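Two arms, one tabletop and way too many zip ties

Aug 18, 2026

So the second arm is finally up and running! If you've been reading along since October you know it sat in its box forever while I fought with the mount. Marcelino Esteban, who shares the Grotcombe workshop with me, got tired of hearing about it and drilled the holes himself one night. Bless him.

For anyone new: the project is called Veltatora, and the idea is a pair of arms that can handle ordinary kitchen stuff on an ordinary tabletop. Dishes, mugs, food, the toaster oven door someday (I'm getting ahead of myself). The control software is mine, all of it, and it shows. I threw out nearly 700 lines of it last month and everything got faster, so draw your own conclusions.

The big headache lately has been plates. A plate lying flat gives a two-finger gripper almost nothing to grab. My first idea was to come straight down on the rim, which mostly scooted the plate around. Now the wrist comes in at an angle, the fingers close on the edge, and it lifts one side before trying to take the whole weight. I ran that 114 times over a long weekend and got 83 clean lifts. I did a little dance at number 83, I don't mind telling you!

The other arm gets to wait up high while this goes on. I used to park it low, and the two of them would bump elbows whenever the planner got creative. Parking it high costs me a bit of time on every move but I sleep better.
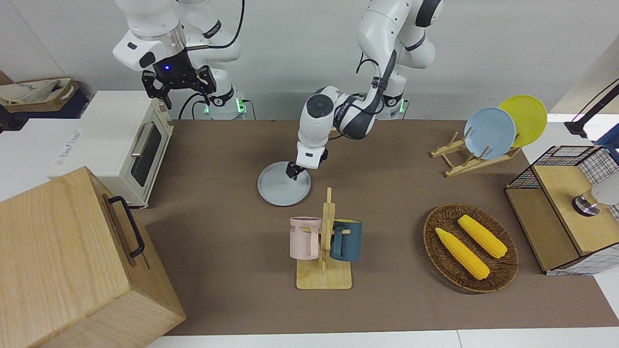
Left arm on the plate rim, right arm up out of the way. Mugs and corn are for later.

Next up is the mug tree. Getting a mug off a peg means moving sideways before you move up, and my planner loves up. I've got 12 different approach angles to try and a strong feeling that the good one isn't on the list. Marcelino thinks I should do the corn first. We have a bet going, loser sweeps the shop.

I'll post the new wrist code once I've cleaned out the swear words in the comments.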